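Endale Community Housing Repair Program
Interim progress report to the Losville Fund
Reporting period: second half of the grant year
Prepared by Bethel Kahsay, program manager
May 14, 2025

1. Where we are

The grant pays for small repairs and bathroom safety work in the homes of older residents who own their houses and can't afford a contractor. We have received 359 requests since the program opened. Most came through the phone line, and the rest came from the county senior office and two churches that let us leave forms in the hall.

The work is on schedule except for the bathroom jobs, which are behind. The reasons are in section 3. Spending is within the approved budget, and we are not asking for any change to the total.

2. Intake and home visits

We changed the intake form in the winter. The old one asked people to list what needed fixing, and many wrote only one thing, usually the thing that had broken most recently. The new form asks about each room in turn. Visits now take longer to book but we make fewer return trips, and the crew arrives with the right parts more often than before.

Marjorie Crabtree does all first visits. She checks the entry steps, the electrical panel, the water heater, the bathroom and the route from bed to toilet. If she finds something dangerous that is outside the grant, such as a bad furnace vent, she writes it up and gives the resident the number for the county emergency repair office. We do not count those as our jobs.

Missed appointments were a problem early in the period. We now call the day before and again in the morning. 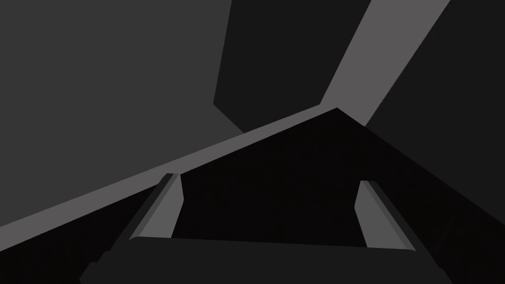 Planning and drawings for the bathroom work have taken up more staff time than we budgeted. Each bathroom is different and the older houses rarely match what the county has on file. We settled on keeping the early layouts very simple and leaving finishes for a later conversation with the resident. When color and tile came up at the first meeting, the talk tended to stay there and we left without an agreement on where the grab bars should go. The Fledumska software license, which was in the original budget, covers this work through the end of the grant.

3. Bathroom safety work

Three things slowed this part of the program. The first was the permit office, which began asking for a plumbing permit any time a toilet is moved, even by a few inches. We had not planned for the fee or the wait. The second was the supply of walk-in shower bases from Cunent, our main vendor. One shipment came in the wrong size and had to go back. The third was that we lost our second plumber in the winter and did not replace him until early spring.

We have done what we can about the first two. Permit applications now go in right after the first visit, before the resident has picked fixtures, and the office has been willing to accept a later change sheet. Cunent has agreed to hold four bases in stock for us so that a job doesn't wait on a delivery.

Doorways are the other issue we want the Fund to know about. A good number of the houses have bathroom doors too narrow for a walker. Widening a doorway means moving a light switch and sometimes a heating duct, and in plaster houses it means patching both sides of the wall.

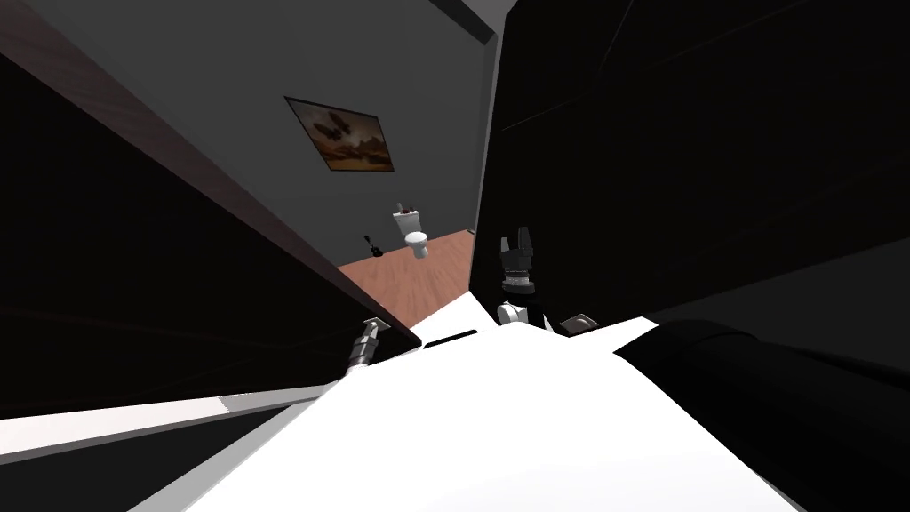 In several cases we used offset hinges instead, which gain a little clear width for a small cost. They do not help someone in a full-size wheelchair. For those residents we still need to do the framing work, and we expect it to be the most expensive line per house in the final report.

4. Spending

Labor is slightly under budget because of the open plumber position. Permit fees are over by $1,233, which we have covered from the unspent labor money under the transfer rule in the grant agreement. Materials are on budget. Mileage is a little high and will stay that way, as more of the recent requests come from the north end of the county.

5. Next steps

The crew will work only on bathrooms through the end of June, except for urgent steps and railings. Marjorie will keep doing first visits so the list does not go stale. We will also start follow-up calls to residents whose work is finished, asking whether anything has come loose or leaks.

We would like to talk with the Fund about whether doorway framing can be listed as its own category next year. A draft of the wording is attached with the budget sheet. Receipts and permit copies are on file at the Endale office.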